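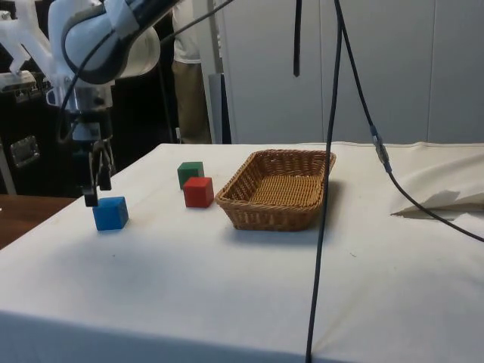
**Can a prefabricated foam bench hold up in a small home steam shower?**

It can, as long as the joints are sealed before any tile goes on.

We spent the spring term on this and loved nearly every minute of it! Our test room in Greststead was a tight one, so we built a corner bench from Rollness panels (the 14-inch depth, cut down on one side) and fixed it with Zulex sealing tape and flexible adhesive.

## What we did

- Loaded the seat with sandbags for 16 days
- Ran 957 short steam cycles, mostly overnight
- Checked the grout lines every morning at 7:30

## What we found

The seat stayed level the whole way through, and the slope we gave it drained beautifully — we were thrilled. One corner joint let moisture in by March. We had rushed the tape there, so we stripped it, redid it with a wider overlap, and it stayed dry.

Materials came to $3,005, with tile the biggest chunk by far. Next term we want to try the curved Ostapchuk end piece, which needs smaller mosaic tile and a lot more patience.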